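Slide 1. Eleven rules and what they are for
Zdeňka Sokol, notes for the Storkari talk, 2022-11-29

Say hello, say thanks, skip the bio, it's in the program.

I was asked to present the Holler guidelines for tabletop collection with hand-held grippers. There are 11 rules now. I helped write three of them and I have doubts about two of those. So this will be a reading of the rules by someone who has had to work under them. Ask at any point, I would rather lose the last slides than the questions.

Slide 2. (Leave up while people sit down.)
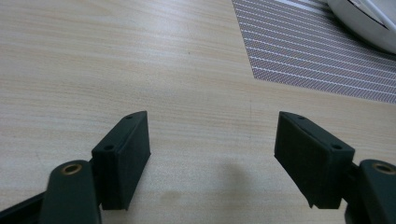
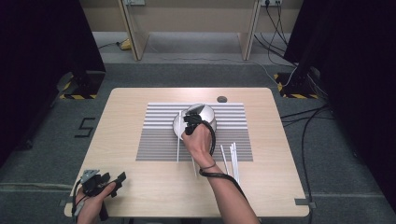
Bowl, striped mat, white sticks, two grippers.

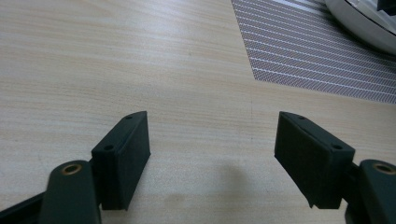
Slide 3. Where the rules come from

Short history. First version was a page and a half, written in May after two sites sent in recordings that could not be used together. Different table heights, different ideas of when a recording starts, different ideas of what "put back" means. Fair enough, something had to be written.

Then everyone who read the page added a line. That is how you get to 11. Point out that no rule has ever been removed. I asked for the reason behind each one and got a written answer for six. For the others I got "we have always done it," from a group that had existed for less than a year.

Pause here. Someone usually laughs.

Slide 4. My test for a rule

Two questions only.
What goes wrong if we drop it?
How would a stranger tell, from the recording alone, that it had been broken?

If you can't answer the first, the rule is a habit. Habits are fine, don't audit them. If you can't answer the second, you have a rule that only polite people follow.

Slide 5. Rule 1, fixed table position

Mark the floor, put the table back on the marks before every session. I like this one. A table drifts a little every time someone leans on it, and by the end of a long day it has gone somewhere. Tape is cheap. Any overhead view will show you if the corner has left the tape, so it passes both questions.

What I don't like is the sentence that follows it in the text, "to a tolerance appropriate to the task." Appropriate according to whom? We asked Holler for a number and they sent back the same sentence with "reasonable" in it. Put a number in or delete the sentence.

Slide 6. Rule 2, start from open

Every recording starts with both grippers open, empty and clear of the objects. Every recording ends the same way.

Passes both questions on paper. In practice it's the one people break the most, because they are already reaching when the recording begins. Matěj Zelenák went through a batch of 500 recordings from the Chan site, by hand, and marked each one where the hand was moving toward the object in the opening second. He will show his own numbers this afternoon so I won't steal them. I will say that the site's checklist had this box ticked every time.

That should bother you more than the bad starts do. Bad starts can be trimmed. A checklist that is always ticked tells you somebody has a pen.

(If time: the Flodoveo form makes you tick all boxes before it will save. Of course they're all ticked. A form that can't record a failure should be fixed before anyone lectures the operators.)

Slide 7. Rule 3, clean the pads and the surface

"Pads and work surface shall be free of marks and residue."

This is one of mine, and I'm sorry for it. I wrote it because I was worried about slip on glossy dishes, so I meant the pads. Then "work surface" got added, and now there are people wiping tables between recordings and taking several minutes over it. Wood tables have specks. They have stains from a cup somebody put down last winter. If a policy only works on a spotless table I want to find that out as soon as possible, and a rule that wipes the table for me hides it.

Suggested rewrite: clean the pads at the start of the session, and again if something spills. Leave the table alone unless it's sticky.

Same argument for glare, by the way. Two sites asked for a rule about blinds. Please no. Write down what the lights were doing and move on.

Slide 8. Rule 4, cables

The cable must not pass between the jaws, must not cross the object, must have slack at the wrist.

Good rule, poorly worded. The draft says "cables shall be managed." Everyone believes they manage their cables. Say where the cable may not go and stop there. And add the floor! The text is silent about cables on the floor, where people walk, and careful about cables in front of the lens. You can tell what the authors were looking at when they wrote it.

I would put the floor first. Someone tripping is worse than a spoiled recording, and I shouldn't have to argue that at a meeting on good practice, but I did have to.

Slide 9. Rules 5 through 8, quickly

Rule 5, object set is fixed per task. Keep.

Rule 6, objects are placed "at random." Watch people do this. They put the bowl near the middle, every time, with the open side where they can reach it. People are bad at random. Either give the operator a placement from a list, or admit in the data sheet that the layouts were chosen by hand. Both are okay with me. Calling the second one random is not okay.

Rule 7, no talking during a recording. There is no sound in the recordings. I asked what the rule was for. It's one of the five with no written answer. Drop it.

Rule 8, left and right hands must both be in use. I am against this as written. Plenty of jobs at a table need one hand while the other one waits, and if you force the second hand to do something you get a strange little gesture that no one would make at home. Then a model learns the gesture. Let the idle hand be idle, somewhere safe near the edge, and label it idle.

Slide 10. Rule 9, the count

The big fight. The guideline says a task is complete at 1000 accepted recordings.

Why 1000? It's round. I looked for a better reason and I would be happy to hear one from the room. A task with one object on a mat and a task with sticks that roll and lean on each other do not need the same number, and setting the same target has a cost. On the easy task, people are bored long before the end and they get fast and sloppy. On the hard one they stop right at the target when it was only starting to get interesting.

A target count also pushes on the word "accepted." Near the end of a shift, with 13 left to go, what gets accepted changes. I have done this myself. I knew the grasp was poor and I kept it, and I went home on time.

Alternative to discuss: fix the hours and report the count that comes out, including the rejects. Keep the rejects. Storage is not the problem people say it is.

Slide 11. Rule 10, operator training

Half a day and a signature. The signature shows attendance. I'd want to see a short set of recordings from each new operator, checked by someone at another site, before their work goes in with the rest. It's slow, I know. Chan tried it for a month and complained about it for two, then kept doing it.

One warning about training. Operators who are trained hard all move alike. You may want that or you may not. The guideline assumes you do and never says so.

Slide 12. Rule 11, deviations are reported

The best rule in the document and the last one, so it gets the least attention. If you broke a rule, say which and when.

It can't work while sites are ranked by how few deviations they report. At present they are ranked. The site with the worst score last quarter is the one whose recordings I trust most, since their notes told me what I was looking at. The site with a clean sheet gave us the batch Matěj had to go through by hand.

Slow down on this slide. It's the one I want them to take home.

Slide 13. What I would keep

Tape on the floor. Grippers open and empty at both ends. Clean pads. Cables, with the floor first. Fixed objects, honest placement. Deviations reported and no ranking.

The rest I would move to an annex called "local habits" and let each site do as it likes, provided it writes down what it does.

Expected objections:

"Without strict rules the sites won't match." They don't match now. The forms match.

"Customers want to see a standard." Then show them one you can check. I have sat in on two of those calls and the customer asked about the reject rate both times, and we had no reject rate to show.

"You wrote some of this." Yes. Rule 3 especially. See slide 7.

"Who decides what gets removed?" No good answer yet. I'd start by deleting anything without a written reason by the next revision, and whoever misses it can come and ask for it back.

Slide 14. Blank, for discussion

Have the marked-up copy open in the other window. Repeat questions into the microphone, last time the back rows couldn't hear. Hand over to Matěj on time, he has the long numbers section.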